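Streaming on a slow rural connection: is Nanditz worth it?

flosden_fan
Hi all! We're moving to the Flosden area in February and the best connection we can get is 50 down (2 up, yikes). I love Nanditz for the old comedies and want to keep it, but a neighbour told me it chews through data and buffers every evening. Does anybody run it on Ernent internet? Can I set the picture quality myself, or does it just grab whatever it likes?

PandeyRoad
Yes, keep it! We've been on Ernent for ages and watch something nearly every night. Go into your Nanditz profile (in a browser, the TV app hides it), open Playback and choose Medium. It looks great on our telly and we used 479 gigs last month with two teenagers in the house, which I was thrilled about! Then do your downloads in the morning before everyone gets up. The tablet app will queue a whole season and you can watch the lot offline, no buffering at all.
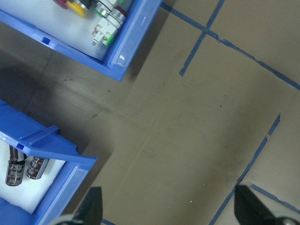

One more thing that made a massive difference for us was moving the modem out from behind the TV. Ours was jammed in with the game console and a pile of old discs, and the signal in the bedroom was hopeless. Before you pick its new home, mark out the spots you want to try with masking tape, same as the blue strips on that floor, and run a speed test from each one. My favourite colour for this is whatever's in the shed! We ended up on top of the bookcase in the hall and the bedroom TV hasn't dropped out since.

slowlane
medium is fine. turn off autoplay as well or it keeps going after you fall asleep

2762kilometres
Seconding the morning downloads, they're brilliant! My username is the length of our last road trip (2,762 km) and the kids watched downloaded cartoons the whole way. Just check the expiry on each title before you leave. Some of ours lapsed on the Wednesday and we had to find wifi at a servo.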